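Ukurus tabletop sorting set: README

Read this before you download anything, because the first release had a fault in it and I'd hate for you to train on the bad part.

What's in it

71 recordings of small objects being picked up and put into a divided box, done by hand with a pair of wearable grippers. Each recording has head video, the gripper opening for both sides, and a pose track for each hand. We made it at the Plornstead lab over one January, mostly in the evenings (I like the lights low, sorry to anyone who wants bright footage).

What went wrong

The left gripper drifted. Its cable loops around the hand, and when I turned my palm up the loop pulled on the connector and the opening signal froze at its last value. The video carried on happily, the pose carried on, and the log said the jaws were wide open while they were clamped on something. No error, no warning, nothing! I only caught it when a replay on our Taipe arm drove a half-closed jaw straight into the tabletop. We hit the stop, the arm was fine, one fingertip wasn't.

After going through everything, 62 recordings are clean. The others are in the folder called stuck_left, and they stay there on purpose, in case you want to build a detector for this.

What changed in version 3

There's now a check that compares jaw speed with hand motion and flags any signal that sits still too long. The default limit is 70 frames. Slow pickers will get false flags, so raise it if that's you. Please don't replay anything on a real arm without running the check first, and keep someone at the stop button.
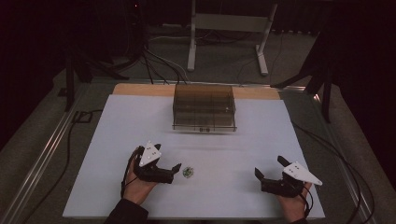
Marit-free replays (simulation only) are safe with any file, though Storport users wrote in to say the freeze messes up contact forces there too, and that they'd like the check to run by default on load. Fair point. It's on by default from this version, and you can switch it off with skip_check if you really must.

Known leftovers

Pose tracks get jumpy when a marker plate tips away from the camera. I haven't fixed that yet.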